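Print this page | E-mail this to a friend

Free breakfasts to stay at Pliltstead hall after kitchen refit

The weekday breakfast club at Pliltstead community hall will carry on until at least the end of the school year, after a refit of the kitchen was finished in March.

The club had been running from a trestle table in the corridor while the work was done. It is back in the kitchen now, with a longer worktop, a second sink and 4 extra sockets along the back wall. Doors open at 7.30am and food is served until 8.45am.

Breakfast is free to anyone who comes in. There is toast, cereal, fruit and porridge, with tea or squash. The hall asks adults to sign the book by the door so that it knows how much to order for the following week.

The refit cost £2,904. Most of that came from the hall's own repairs fund, and the rest was given by Tiwari, the builders' merchant on Station Road, which also supplied the worktop at cost. Bread comes from the Grorkeo bakery, which sets aside 50 rolls and a tray of sliced loaves each morning and leaves them at the side door before opening time.

Toast is still the most popular item -- more so than the porridge, which the hall had expected to do better in the cold weather. It is made in ordinary household toasters, and small ones at that, so there can be a short wait when the school bus is due.

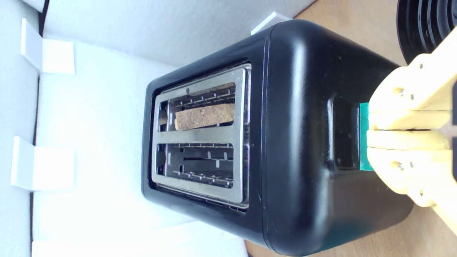
Toasters wanted

The hall is asking for more toasters in good working order. Two-slot and four-slot models are both welcome, but they must have a sound flex and plug and the crumb tray must be in place. Anything given will be safety tested before it is used, and items that fail will be taken to the recycling centre.

Donations can be left at the hall office between 9am and noon. Please do not leave electrical goods outside, as two were spoilt by rain last month. The hall can also use butter knives, side plates and sealed jars of jam or marmalade, but it cannot take home-made preserves.

People with a nut allergy should speak to the kitchen before eating. Gluten-free bread is kept in the freezer and toasted under the grill, away from the other bread.

The Zokiro lunch group, which shares the kitchen, has moved its start time to 12.30pm to leave time for cleaning in between. Its menu and prices are unchanged. Other groups wanting to book the kitchen in the afternoon should ask at the office -- there are still spaces on most days, though the evenings are full until the summer.

Contact us | Copyright Pliltstead Community News | Back to top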